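手持夹爪采集图集：规矩和好习惯，边拍边记

更新于2025年11月3日

大家好呀，又来更新这个页面了！我在Dovlow做手持夹爪的数据采集，平时一半时间握着夹爪夹东西，另一半时间看别人夹东西。这一页是Hutgate项目的图集，专讲采集时的规矩：东西怎么摆、手怎么动、哪条数据该留哪条该扔。文字写得比图多，没办法，我话多，图后面的说明越补越长，干脆就当成规矩册子来写了。

先说看的人是谁。主要是刚进组的采集员，还有几位做标注和质检的同事，偶尔也有Fimard那边负责训练的人过来翻。所以夹爪是什么我就不讲啦，直接讲干活的事。按小标题翻就行，每条都不长，想到哪写到哪，顺序别太当真。

还有一句，页面里写的是我们组自己的做法，跟任何厂家的说明书没关系。设备怎么充电、怎么装、能承多重，都以你手上那份说明书为准，我写的和说明书打架的时候听说明书的。

【开工之前】

任务卡先念一遍，出声念。我刚来的时候觉得这很傻，后来有一回把“把胡萝卜放到盘子左边”做成了“放到盘子里面的左边”，一整组重来，从此老老实实念。

任务卡上只要有一个词你和旁边的人理解不一样，就先停下来问。“旁边”“前面”“靠近”是重灾区。Walter Henao定过一个办法：前后左右一律以握夹爪的人站的位置为准，换了站位要在备注里写。这条我觉得是全组最好用的一条规矩，没有之一！

检查夹爪的顺序：先看两边夹口能不能顺畅地开合，再看防滑垫有没有翘边，再看连杆上的螺丝有没有松。手指轻轻拨一下就知道，别拿工具上来就拧。

防滑垫翘边了就换，不要用胶带缠。缠过胶带的垫子摩擦不一样，夹出来的动作也不一样，混到一批数据里很难挑出来。

镜头擦一遍。用镜头布，别用衣角，也别用刚摸过橘子皮的手套（我干过，那一上午的画面全像起了雾）。

电量和存储空间都看一眼再开始。录到一半没空间是最亏的，动作做得再漂亮也白搭。

校准做完要等提示结束再动手。有人心急，提示还没完就把夹爪举起来了，后面轨迹整体偏一截，质检的同事看到会叹气，叹得很大声。

时间要对齐。多台设备一起采的时候，开录前统一对一次时，中途谁重启了谁重新对，别靠“应该差不多”。

【布置场地】

家里的环境和实验台各有各的好。实验台干净，灯光固定，可训练的人总跟我们念叨要杂一点的背景，要床、要窗台、要暖气片旁边，要真有人住的样子。所以住家类的任务，我们的规矩是：不专门收拾，也不专门弄乱。

“不专门弄乱”是后来加上去的。有同事为了显得生活化，把袜子、书、遥控器撒了一地，看着比谁家都乱，Walter看完只问了一句：你家这样？

台面要稳。床、沙发、坐垫这种软的面不是不能用，任务卡上写了可以就可以，但要在备注里填“软面”。软面上的圆东西会自己跑，后面看数据的人得知道。

铺塑料布、桌布之类的，颜色和材质写进备注。皱就让它皱，反光就让它反光，只要反光没有把要夹的东西整个盖住。

一组里面布置不要变。第一条铺了布，第二条撤了布，第三条又铺回来，这种我们叫“三明治”，一律退回。想换背景可以，换完开新的一组。

灯光只用现场有的灯。窗帘拉开还是拉上，开工前定好，中间别动。阴天忽然出太阳了怎么办？等一下，或者开新组，写清楚。

水杯、咖啡、热汤离台面远一点。我知道大家口渴，但设备更怕水。

宠物请到别的房间去。猫对橘子没兴趣，对会动的夹爪特别有兴趣。

【选东西和摆东西】

食物类的任务，生鲜要挑没有破皮、没有渗水的。软掉的番茄不要逞能，夹爆一次，擦垫子要擦好久。

同一类东西最好大小形状有差别。圆的、扁一点的、带梗的不带梗的都来一点，模型才不会只认一种长相。超市里我常常对着一堆橘子挑半天，旁边的阿姨以为我特别懂行，还问我哪个甜。

盘子和食物分开登记。盘子是盘子，胡萝卜是胡萝卜，别写成“一盘胡萝卜”，任务里要动的是哪一个，名字就落在哪一个上。

去了皮的东西写“去皮”，叶子菜写清楚是一整把还是单片。拿不准品种就写大类，“绿叶菜”三个字完全够用，不要猜。标注里猜出来的品种名比空着更麻烦。

目标旁边留夹爪张开的余地。新手最爱把东西摆得紧紧的，夹爪一张就碰倒旁边的盘子，然后整条动作变成救盘子。

有干扰物的任务，干扰物也要登记。有一批叫“相似干扰”，就是在目标旁边放长得很像的，指令要写得让人一读就知道是哪个，比如“离夹爪最近的那个”，不要只写“橘子”。

每一条之前，东西的位置要挪一挪。不用量，也不用拿尺子，随手挪，但要真的挪。每条都摆在一个点上，数据看着多，用处没多少。

要夹的东西别放到台面最边上。掉下去还得弯腰捡，手一弯，夹爪就把地板拍进去了。

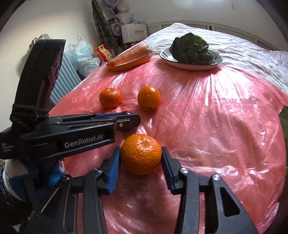

分类：住家场景 / 接近与对准

橙色的橘子在粉色塑料布上，两边夹口张开，对着它，还没有夹。讲“接近”这一步的时候我最爱拿它来说：目标在两个夹口之间，后面的橙黄色果子、胡萝卜盘和绿叶菜盘都还在视野里，谁在哪儿一眼就看得明白。

“接近”从哪里算起？我们的口径是，夹爪开始朝目标移动那一刻算起，到两边垫子中有一边碰到目标为止。碰到以后叫“夹取”，离开台面以后叫“提起”。三段分开标，别糊成一段。

对准的时候，目标尽量在两边夹口的中间。偏一点没事，偏到一边垫子快贴上、另一边还隔得老远，合起来就会把东西推走。圆的东西尤其爱滚。

张口大小按目标来。夹小橘子的时候张到最大，画面里目标反倒显得小，合拢也要走更长的路。比目标宽出一截，看着舒服就行。

停顿可以有，但别停太久。对准之后稍微稳一下是好习惯，稳到开始想中午吃什么，就太久了。

手的角度跟着东西走。扁的东西从侧面进，圆的从上面或者斜上方都行，长条的先看清头尾朝哪边，夹中段。长条的东西夹一头，另一头会垂下去或者甩起来，好看的轨迹就没了。

手套是要戴的，袖口也要管好。长袖要么收进手套口，要么扣紧，别让松的布料蹭到连杆。冬天穿得厚的同事特别注意一下，袖子一鼓，手腕能转的范围就小了。

挂绳、腕带这些，按说明书的方式固定，垂下来的部分收好。垂着一截在画面里晃，看的人晕，也容易勾到盘子边。

【夹取和提起】

合拢要匀速，别啪地一下。很多人平时用夹子夹菜习惯了快进快出，到了采集这里得慢下来，慢到自己觉得有点笨，差不多就对了。

夹住以后先确认再提。怎么确认？稍微抬一点点，看东西是不是跟着走。跟着走就继续，没跟着就放下来重新对。

力气不是越大越好。叶子菜夹狠了会出水，橘子夹狠了会凹。东西被夹得变形、破皮的，备注里勾“损伤”，这条不扔，单独放一类。

滑脱的也不扔！我要把这句写大一点。滑脱、夹空、夹歪，都是有用的，前提是标清楚。偷偷把失败的删掉，再补一条漂亮的上去，在我们组算违规，比夹坏十个橘子都严重。

失败之后可以当场重试，重试也录在同一条里，这种标“带恢复”。重试超过任务卡写的次数就停，不要跟一个橘子较劲。

提起的高度，能越过旁边最高的东西就可以。举过头顶没有必要，胳膊还酸。

搬运途中尽量走顺的弧线。中途改主意、在空中画圈、犹豫往哪边放，都会进轨迹。出发前就想好放哪儿。

不要用另一只手去扶。我知道盘子要歪的时候手会自己伸出去，忍住，或者伸了就老实标“人手介入”。

【放下】

放下要等东西站稳了再松。圆东西放在平盘里容易滚，慢慢松，看它不动了再撤。

撤的时候先张开、再后退，两个动作之间有个小小的间隔。边张边退容易把东西带倒。

放到指定位置之后，夹爪回到起始位置附近再结束录制。有人放完立刻按停，最后几帧是手在找按钮，画面乱晃。

“放进盘子”和“放在盘子旁边”是两种任务，不许互相顶替。没放进去就标没放进去，不要顺手改任务描述去迁就结果。改描述迁就结果，我们内部的说法叫“先射箭再画靶子”，抓到要请全组喝奶茶（也是真的抓到过，珍珠加双份，谢谢那位同事）。

【画面和隐私】

住家场景最麻烦的是隐私。进别人家采集，先签同意书，再开设备。口头说“随便拍”不算，朋友家、亲戚家也不算。

同意书上要写清楚拍哪间屋子、数据给谁用、怎么要求删除。住户有权中途说不拍了，说了就停，当天的素材按住户的意思处理，不要讨价还价。

人脸不进画面。有人从旁边走过，这条作废重录，或者送去打码流程，打完码再由另一个人看一遍。

快递单、药盒、处方、银行信件、小孩的奖状和作业本，开工前请住户自己收起来。我们不动手收，也不翻。

商品包装和品牌字样另算。像墙角挂着、放着的礼盒，上面印“波司登 BOSIDENG”，还有带汉字的零食包装，都按“可读文字”登记到背景栏里，由质检决定留还是遮。采集员不用自己判断，登记了就行。

设备自己身上的字也登记。夹爪横着的外壳上有“GenRobot.AI”，旁边还有一行行的小字“Data Acquisition System”，凡是每一条里都会出现的固定文字，在设备栏写一次就够，不用每条重复填。

镜子、黑屏的电视、不锈钢锅，都会照出人来。看一眼反光再开始。

声音也是隐私。任务不需要声音的，麦克风关掉。需要声音的，先请大家别聊天，尤其别聊房租和工资，我被迫知道过太多人的房租了。

窗外能看出是哪条街、哪栋楼的，拉窗帘，或者换个方向站。

【安全】

夹爪看着小，夹到手也疼。换垫子、清果汁之前先关机，或者按说明书锁住。

连杆和螺丝的位置手指别往里伸。清洁用棉签，别用指甲抠。

床边、椅子边采集，注意脚下。盯着夹爪的时候人会忘记自己在往后退，我在床沿上坐下去过一次，屁股底下正好是备用的香蕉。

电源线贴墙走，别从塑料布下面穿过去。塑料布铺在地上很滑，不许踩，需要铺地的任务用防滑垫。

累了就换人。手腕发酸还硬撑，动作会越来越抖，数据也不好，人也不好。我们的排班是轮着来，轮到休息就真休息，别坐旁边接着拿手机回消息，手还是那双手呀。

充电时有人在场。电池鼓了、烫了、有怪味，马上停用，单独放到空旷的地方，告诉负责人，不要自己拆。

离开住户家之前，看一圈：螺丝、垫子、镜头布、扎带，有没有落下小零件。有小孩的家里多看一遍。

【食物规矩】

用于采集的食物，用完不吃。我知道橘子看着还挺好，可夹过它的垫子也夹过别的东西。单独买一袋吃的，和采集用的分两个袋子装，袋子上写字。

生肉、生鱼目前不做。要做得单独申请，单独一套垫子，清洁流程也另外走。

对食物过敏的同事提前讲，排班会避开。坚果类的任务开工前在群里说一声，别等到袋子拆开了才说。

夹过果汁、菜汁的垫子，当天就清。留到第二天会发黏，夹什么都粘着不放，看起来像技术特别好，放不下来的时候就露馅了。

食物能回收堆肥的就回收。Guzmán那边的小院子收果皮和菜叶，装好送过去就行，别把扎带和标签一起送进去，上回被退回来一整袋。

【命名和备注】

文件名只用规定的格式，任务编号、场地编号、采集员编号、序号，中间用短横线。不要加“最终版”“真最终版”“这次真的好了”。我硬盘里至今还有一个文件叫“求求了就它吧”，想不起来里面是什么。

真名不进文件名，用编号。住户的名字、小区、门牌更不进。

备注写看得见的，少写感想。“目标滚动，第二次夹住”很好；“今天手感不错”就不用写啦，写群里给大家高兴一下。

不确定的就写“不确定”。这三个字在我们组是受表扬的。去年有一批，编号246的那组，备注栏里写满了“应该是梨”，后来查回去有的是苹果，大家把整组重新看了一遍。

颜色用常用词：红、橙、黄、绿、蓝、粉、黑、白、灰。不要写“奶油杏”“雾霾什么什么”，标注员会来找你喝茶。

材质摸过、看过标签才写。看着像瓷的不一定是瓷，写“圆盘”就很够了。

指令句子用平常话写。“把橘子放到白色圆盘里”就行，别写“请您将该柑橘类水果移置于容器之中”。真的有人这样写，一问，说想显得正式。

同一个任务可以有好几种说法，说法由文案同事统一给，采集员不要临场改。想到更好的说法请发到建议表里，每周会看。

【质检】

质检的人不能检自己采的。人手再紧也不行，这条没有例外。

先看开头和结尾，再看中间。开头看校准和起始位置，结尾看有没有放稳，中间看有没有人手介入、有没有断帧。

每批抽100条细看，其他的按流程过一遍。抽到的不许挑，系统给哪条看哪条。有一回抽出来的全是夹胡萝卜，看到后来我晚饭都不想碰胡萝卜，可规矩就是规矩。

及格线是70分，低于的退回，退回要写原因。原因写具体，“不好”不算原因，“提起时目标出画”才算。

退回不丢人。我自己上个月被退的单子能贴半面墙。退回的数据采集员自己先看，看明白了再重采，看不明白来问。

采集员和质检有分歧的，找第三个人。第三个人看之前，不告诉他前两个人各是什么意见。

分数不和工资直接挂钩。这条是我们跟管理的人磨了很久才定下来的，原因嘛，一挂钩大家就只挑简单的夹，难的没人愿意报，失败的也没人愿意如实标了。

断帧、花屏、时间戳对不上的，直接进“技术问题”一类，不算采集员的。发现设备反复出同一种问题，停用，贴红标签，写上现象，别写“又坏了”。

【保存和删除】

原始数据一份只读，谁都不许在上面改。要裁剪、要打码，复制出来再动。

当天采的当天传，传完核对条数和校验值，对上了再清设备。顺序千万别反！先清后核对的惨案，编号663那组了解一下，后来加了两趟班才补齐。

U盘不带回家，也不借。临时拷给合作方的走共享目录，有到期时间，到期自动关。

Fimard那边要数据，走申请表，写用途。用途变了重新申请，“顺便也训一下别的”属于用途变了。

住户要求删除的，连备份一起删，删完给对方回一封邮件，写清删了什么、什么时候删的。不要只回“好的”。

离职的同事，账号当天关，编号保留不再给别人用。

【带新人】

头一天不采正式数据，只练手。拿圆的、长的、软的各练一会儿，练到不皱眉头了再说。

第一批正式数据由带的人坐旁边一起看。坐旁边就好，别伸手去扶新人的胳膊，他得自己找到那个位置。

讲规矩的时候配着失败的例子讲。光讲“要慢”没用，放一段橘子飞出去的，全屋都懂了。

左手惯用的同事要提前说，很多任务卡默认右手，站位和摆放要跟着调。也欢迎左手的数据，我们左手的一直偏少，左撇子朋友请抬头挺胸地来。

新人提的问题记下来。这页里好多条都是新人问出来的，比如“橘子的梗朝哪边要不要管”，当时一屋子老人面面相觑。现在的答案：任务卡没写就不用管，随便转着放，反而好。

每年三月把规矩整体过一遍，过时的删掉，别只加不减。去年删了不少，包括那条要求盘子上的花纹必须朝向采集员的，到现在也没人想起来是谁写的、为什么写。

【常被问到的几件小事】

可以听音乐吗？麦克风关着就可以，耳机只戴一边，得听得见别人喊你。

可以坐着采吗？可以，备注写坐姿，一组里面别一会儿坐一会儿站。

指甲长能戴手套吗？能戴进去就行，戴上之后握一握，觉得指尖顶着难受就换大一号。

手套颜色有要求吗？一组里别换。换了就开新组。

东西掉到床单上、从塑料布上滚出去了，还算不算？算，照录，标“离开工作区”。捡回来之后开新的一条。

盘子可以用带花边、带条纹的吗？可以啊，多多益善，别都用纯白的。登记的时候写主要颜色和有没有花纹就行。

橘子和橙子分不清怎么办？看标签，标签没了就统一写“柑橘类”，同组里要区分的写大小和位置。别跟我争论这个，我已经争了好几年了。

背景里出现另一台设备算不算问题？不算，登记一下。

我觉得某条规矩不合理，能不能先不遵守？先遵守，同时提意见，提了一定有人回。真涉及安全的反过来，先停手，再提。

【更新记录】

新增了软面备注的写法，改了“接近”和“夹取”的分界，把品牌文字从“隐私”挪到“可读文字”登记里。食物那一节补了过敏的部分，是组里的同事提醒的，谢谢！

下一次想补厨房台面和抽屉两类，抽屉的规矩还在吵，主要吵拉手算不算目标物。有想法的写在建议表里，标题前面加“抽屉”两个字，我好找。

发现哪条写错了，或者和任务卡对不上，也请直接告诉我，我改得很快的～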